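Stitches, Mostly Other People's

I learned to sew at eleven, from a grandmother who believed a crooked hem was a moral failing. I mention it because it has left me with opinions on stitches, and because for the last month I've been aiming those opinions at a subject that never asked for them, namely surgery.

It started with the pillow. My daughter is in her second year of a veterinary nursing course and is back in her old bedroom for the spring, which means her practice kit lives on my dining table. The kit is a slab of rubbery fake skin, a needle holder, a pair of forceps, some scissors and a bag of black thread in little foil packets. The slab came from an outfit called Teuber and smells like a new shower curtain. I moved it to make room for dinner four nights running and on the fifth night I sat down and had a go.

I was terrible. I want that on the record, given what I've said over the years about my sister's quilting.

The first surprise is that you don't hold the needle. In my world you pinch the needle between finger and thumb, lose it in the couch and find it later with your thigh. In this world the needle is curved like a clipped toenail and you hold it in a tool, and you hold the tool in your hand, and somewhere along that chain of command the message gets garbled. You're supposed to roll your wrist and let the curve do the work. I pushed. The curve declined to do any work at all and came up about where it had gone in, like a mole with second thoughts.

The second surprise is the knots. I have tied knots in thread for most of my life by rolling the end off a wet fingertip, a technique that my daughter informs me is "not a thing." What she does is wrap the long end around the jaws of the needle holder, reach through, grab the short end and pull it flat. Then the same again the other way. Then again. It takes her a few seconds and makes a small, tight, smug knot. Mine came out like something you'd pull from a vacuum cleaner.

And every stitch is its own stitch! That offended me most. I'm a running-seam woman. You start at one end, you go to the other end, you tie off, you have lunch. With the plain interrupted kind you put in one stitch, tie it, cut it and begin all over again a little way along, as though you'd never met. I asked what the point was. She said if one comes undone, the others stay put. My grandmother would have said that if one comes undone you should have done it properly, but she worked mainly in curtains.

So I practiced. I told myself I'd do 100 and got to 18 the first evening before my neck gave out. My daughter put me on to a retired instructor named Gunther Kröger, who writes a newsletter about hand technique with the warmth of a parking ticket. He is very firm about tails. Cut them too short and the knot can slip; leave them long and they get in the way of the next one. He is firm about tension too. The edges should meet, he says, and then you should stop. I had been hauling mine together as if closing a suitcase, and the fake skin had puckered into something resembling a pie crust.

I bought my own slab in the end, a fancier model sold as the Altetlow, on the theory that better fabric makes a better seamstress. I have been testing that theory since my twenties and the results are consistent.

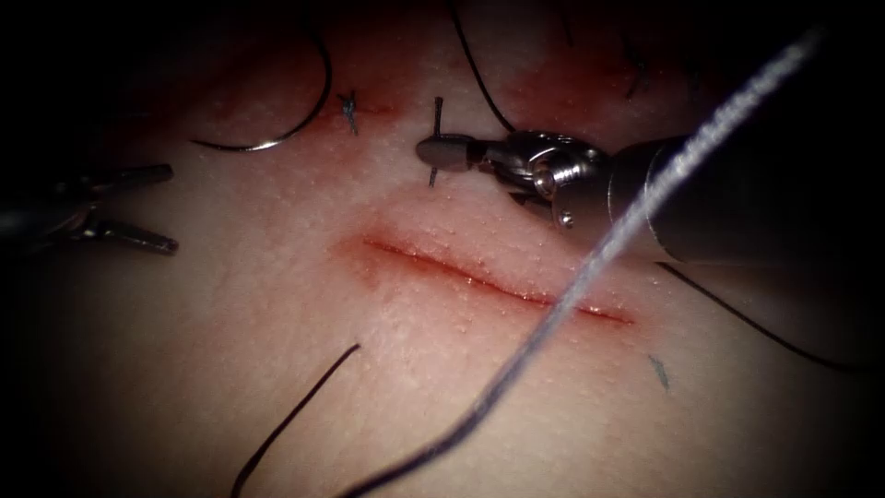
Anyway, tails. I had assumed they'd be fussy and invisible, like the back of good embroidery. They stick up. You want them to, it seems, because somebody has to find the things again, and a little black tuft is easier to spot than a flat one. I leave mine longer than Gunther likes. My eyes aren't what they were, and the slab has not complained.

The other thing I've come around to is working close. When I have trouble now it's usually that I've grabbed the thread too far out and I'm waving a great loop over the table like a cowboy. Take it near the surface and it behaves. I tried this on an ordinary coat button over the weekend and it helped there too, so the whole business hasn't been a waste of thread.

There has been some mission creep. I closed a turkey breast with four interrupted stitches and served it to guests, one of whom asked whether the turkey was going to be all right. I fixed the dog's bed. I fixed the split in the oven mitt with a knot so tight that the thumb no longer opens. My daughter has started hiding the foil packets, so I've moved on to black button thread from the drawer, and she can have her needle holder back as soon as I've finished the armchair.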